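Demonstration Gathering for Robot Learning

Demonstration gathering is the part of robot learning where you collect examples of a job being done, so that a program can study them and learn to do the job too. Some people call it demo collection, some call it data collection, and at the place where I learned it we just called it "recording." I've been keeping this page going for a while, and I'm writing it the way I'd tell it to a friend who came by the bench, so forgive the "I" all over the place!

The basic idea is old and pretty simple. Writing down every motion of a robot arm by hand is slow, and it falls apart the moment a part lands an inch to the left. A learning system takes a pile of examples instead (what the cameras saw, where each joint was, what the arms were told to do next) and looks for a rule that ties them together. One complete run through the task is usually called an episode. A bunch of episodes of one task makes a set, and the set is what gets handed over for training.

How the examples get made

There are a few common ways. In teleoperation, a person steers the arms from a distance, either with hand controllers or with a second, smaller pair of arms that the real ones copy. In kinesthetic teaching, you grab the arm itself and push it through the motion, which is lovely for one arm and a real wrestling match for two. There's also plain video of people doing things with their own hands. It's cheap to get, but you have to work out afterward how a human thumb is supposed to map onto a two-finger gripper.

My own background is nearly all teleoperation with two arms, so this page leans that way. The first set I worked on was named Brustar, and it was all small bench jobs: plugs, cables, screws, and an electric screwdriver. Two-arm work is a good teacher of patience. One arm holds, the other arm does the interesting part, and you spend your first afternoon forgetting about the one that holds. 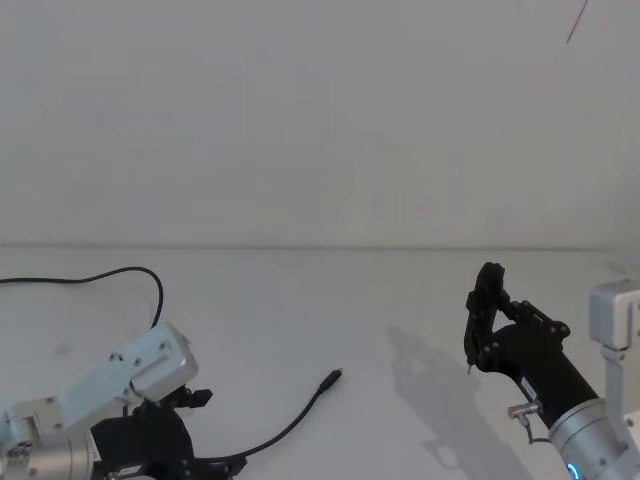 How many examples does a learning system need for one task?

It depends mostly on how much the task varies from run to run. A short pick-up from a fixed spot can start to work with a small set, while a job with a floppy cable and a tool may want hundreds of episodes. On Brustar we had 132 episodes of one cable task before the first training run, and the final count was 577.

Those extra episodes weren't just more of the same, by the way. The first batch was all me, and I have habits. I come in from the side, I slow way down before closing a gripper, and the trained model picked up both. Once Adaeze Olaniyan joined in and started driving too, the set got a lot more varied (she's fast, and she doesn't wiggle the way I do) and I think it was better for it.

What goes into an episode

An episode is a bundle of streams that all run on one clock. You normally have:

Camera views, often one from head height and one from lower down, plus wrist cameras if the budget stretches that far.

Joint positions for each arm, and how far open each gripper is.

The commands sent by the operator, which are kept apart from the positions because the arm always lags a little behind what you asked for.

A short line of text saying what the task is, like "pick up the plug" or "bring the screwdriver to the connector."

A mark for how it went. We used 3 marks: good, usable, and throw away.

The clock is where beginners get burned. If a camera runs late compared with the joints, the system learns to act on old news, and you get an arm that reaches for where the plug used to be. I once lost most of a June morning to this and blamed the gripper the whole time.

Setting up the bench

Plain backgrounds are popular, and I like them for a first set. A white table and a white wall make dark tools and cables easy to pick out, and they make it easier for you to spot trouble when you play episodes back. The downside is that a model raised on a clean white table can get very confused by a brown one! Most teams add clutter, new lighting and different surfaces later on.

Tools need a starting place too. An electric screwdriver can lie flat on the table, stand in a holder, or hang from a bracket with the bit pointing down. I'm fond of a hanging one, as the handle is up in clear air and the gripper can come at it from the side without scraping the tabletop. You do have to watch the tip, though. If the bit is close to the surface, a sloppy move downward will tap the table, and your heart will stop for a second.
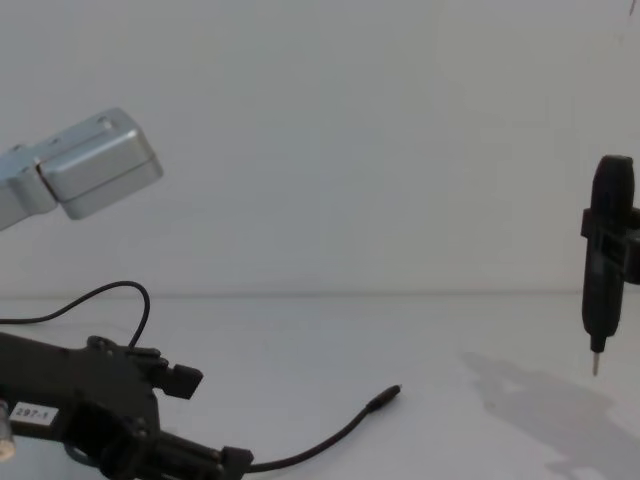

Cables, and why everybody complains about them

Rigid objects stay the shape they are. A cable doesn't, and that makes it one of the harder things to record well. Grab the plug and the far end swings. Set it down and it curls some new way. You can't reset a cable to exactly the same start, so I gave up trying and went the other direction: drop it a bit differently each time and let the set cover the spread.

With two arms, a common pattern is to have one gripper close on the plug and keep it still while the other brings a tool over to the free end. Getting the tip of a bit close to a little connector is fiddly from a head camera alone. Depth is hard to judge on a screen, and I used to steer by the shadows on the tabletop as much as by the tool itself.

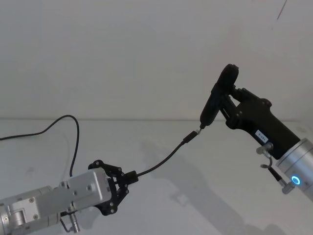 I also learned to pause for a beat once both arms were where I wanted them, and then make the last small move with only one. If both arms drift together, it's very hard for anybody (person or program) to tell which motion mattered. Keep the pause short, though. Long pauses teach the model to sit there doing nothing, and a frozen robot is about as fun to debug as it sounds.

Mistakes and recoveries

Beginners want every episode to be perfect. I did too, and I threw out anything with a slip in it. These days I keep plenty of them. If the gripper misses the plug, backs up and gets it on the second try, that's a good lesson, since the trained system will miss too and needs to have seen a way back. What I still throw away are runs with a dropped camera stream, runs where I quit halfway, and runs where I was clearly thinking about lunch.

On a later set, Semwal, 2 of us reviewed every episode separately and then compared marks. We disagreed more than I expected, mostly over what counts as "usable," and ended up writing out the rule for each task before recording anything.

Related terms

Behavior cloning: training a system to copy the operator's actions directly from the recorded examples.

Leader and follower: the arm a person moves, and the arm that copies it.

Rollout: a run where the trained system is in charge. Keep these in a separate folder from your demonstrations. Please label the folder.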